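Gripper Finger Care: Workshop Tips

These notes cover the two-finger gripper on the tabletop cell. They apply to the tapered black fingers only.

Wipe the fingers before each session with a lint-free cloth and a little isopropyl alcohol. Work from the base toward the tip. Do not soak the joint, and keep alcohol off the wrist camera lens, which gets a dry microfiber cloth.

Scuffed edges are normal and need no treatment. Replace a finger when the tip has a chip you can catch with a fingernail, or when the pair no longer meets squarely. Change both fingers together. A new one beside an old one will pull small parts to one side as it closes.

Finger screws: tighten in two passes, alternating sides. Check them again after 60 cycles, then every 17 hours of running time. If a screw turns freely, clean the thread and apply a small drop of medium threadlocker.

A glossy tabletop throws glare into the wrist view. Check the live picture with the lamp in its working position, then lock the exposure. Auto exposure drifts whenever the arm passes over a highlight.

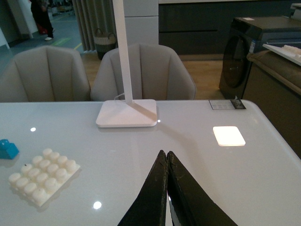 Seltell Workshop, Fidmont Site: Cell Maintenance

Studded building plates make a good alignment check. Set the plate at an angle, bring the fingers down over one stud at low speed, and close. Both tips should touch at the same moment. If one leads, loosen its mount, shift it and repeat. Allow 4 tries before suspecting the mount itself.

Route lamp cables behind the base, on the side away from the arm.

Spare fingers are in Kolavow bin 43. Log each change on the cell sheet with the running hours and the reason.

Last revised May 27, 2019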